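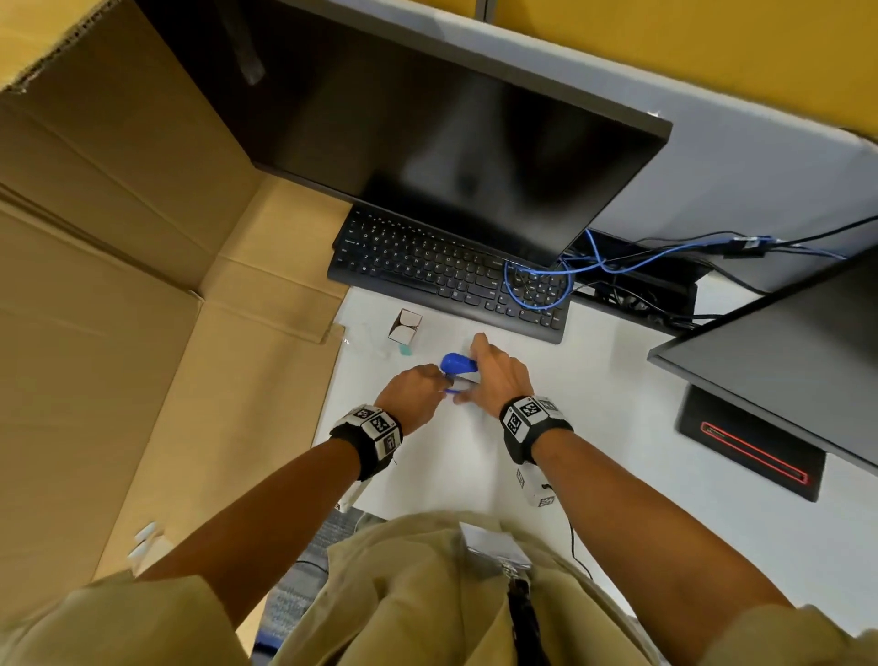

When the left hand wandered off: a talk with Mackenzie Sawatzky

Mackenzie Sawatzky gets excited about stapling. "It's such a great task!" she told me at the Troltcombe office, where her group records people doing desk work so a two-armed robot can learn from it. "Both hands matter, the thing has a hinge, and you have to hold it before you can press it." The people recording wear marker bands on both wrists, and the software works out where each hand is from the printed squares.

In August the software got it wrong, and the robot — a pair of arms the team calls Dresach — drove its left gripper 11 centimeters into a desk that was very much in the way.

"We'd trained on 100 stapler recordings and the first tries looked lovely," Sawatzky said. "Then the left arm just kept going down. There was a crunch, I hit the stop, and we all stood there looking at a bent finger." The arm's force limit should have caught it sooner. It had been raised for a lifting test the week before and left there.

Rosaire Chisholm, who looks after the tracking code, spent the next few days going back through the recordings, and he talks about it like a man describing a very good vacation. "I love a bad frame," he said. "You line up the video with the wrist path and wait for them to disagree."

They disagreed in 5 of the recordings. When a person turned the left wrist to close the hand around the stapler, the camera saw a square at such a steep slant that the software could read its tilt two ways. It picked the wrong one and stuck with it, so the hand on file dipped under the desktop while the real one stayed above it.

"Motion blur made it worse," Chisholm said. "People staple fast! I don't want them to slow down, because then you're teaching the robot to be somebody pretending to staple."

The fix has two parts. Any wrist path that drops below the desk surface is now thrown out before training, and the tracker has to see two squares on a band agree before it trusts a tilt. Run again under those rules, the set came down to 91 recordings, which Chisholm thinks is a little strict and Sawatzky thinks is fine.

The force limit got its own rule. It goes back to the low setting every time the arms power up, and raising it takes a second person. "That's the part I lose sleep over," Sawatzky said. "A bad recording costs you an afternoon. A high limit with somebody's hand on the desk is a whole other thing."

Dresach has a new finger and is stapling again, slowly. Next they want to try a hole punch.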